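Stock clips again, a quick one before bed. Uploaded 40 street shots from Stungate, mostly night traffic and the bridge. Three rejected for "unclear location", so the captions need redoing. City first, then date, then what moves.
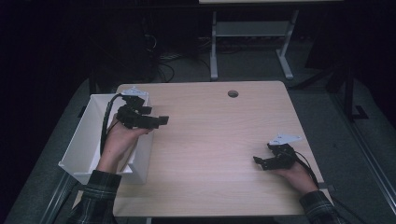

Flurnari Film Club, Footage Group

Serpil reckons the trams sell better than skylines. Probaly right, hers got 4 downloads in January and my sunset got none. Must ask her what keywords she uses.
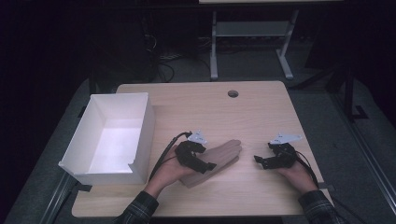
Also the time lapse flickers. Tried two fixes, no luck, Pascal says lock the white balance and shoot it agian. Back up the car park roof then, if they let me. Tripod's still at Kerstin's. More when I've got something worth showing.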